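Turville gibt sich Regeln für Greifversuche

26.06.2025 – Wer im Prüflabor Turville einen humanoiden Roboter an den Tisch stellt, muss künftig vorher aufschreiben, was darauf liegt. Das neue Merkblatt umfasst 17 Seiten, fünf davon regeln die Tischdecke. Auslöser war eine Durchsicht im April: Von 3.497 Versuchsprotokollen nannten rund 200 als Gegenstand lediglich «Diverses».

«Diverses kann man nicht wiederholen», sagt Apinya Paisan, die das Papier mitverfasst hat. Vorgeschrieben sind nun Objektliste, Ausgangslage und ein Vermerk, welche Hand was halten darf. Spielzeug bleibt zulässig, sofern es namentlich geführt wird. Der Partnerbetrieb Farach will die Regeln übernehmen, bittet aber um eine kürzere Fassung. Über diese wird inzwischen auf 17 weiteren Seiten beraten.
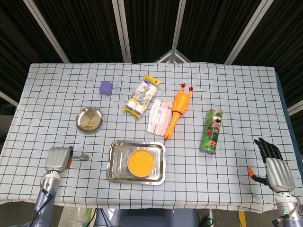
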